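Peacekeeping Budgets Should Outlast the Ceasefire

Opinion

Jun 20, 2021

When the guns fall silent in a region such as Borkden, donor governments tend to regard the work as finished. The monitoring mission is reduced, the field offices close and public attention moves elsewhere. This essay argues that the years after a ceasefire deserve as much money as the talks that produced it.

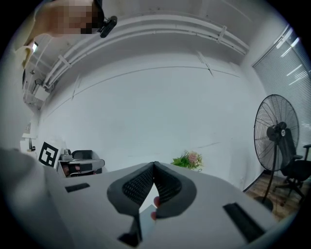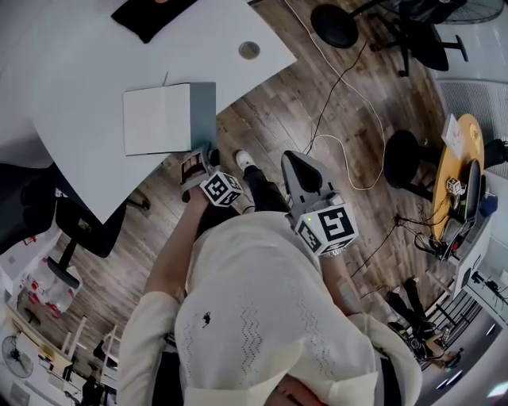 The cost of leaving early

The Borkden agreement provided for 19 monitoring posts. Four remain open. The district they once covered holds 846 registered landmine sites, and families returning to their farms must judge for themselves which fields are safe. Local courts, where they sit at all, hear land disputes without maps or records.

Donors reply that budgets are limited and that new emergencies must come first. The argument has force, but it treats each crisis as separate from the last. A district left without police, clinics or a working court is likely to appear on the emergency list again, and at greater cost.

What Parliament should do

Canada should commit its share of mission funding for a fixed term after any ceasefire it has helped to negotiate – and should publish the terms on which that funding may end. Withdrawal would then depend on conditions in the field: roads cleared, courts open, civilians able to travel without escort.

The review due in December offers an opportunity to adopt such a rule. Members of all parties should support it.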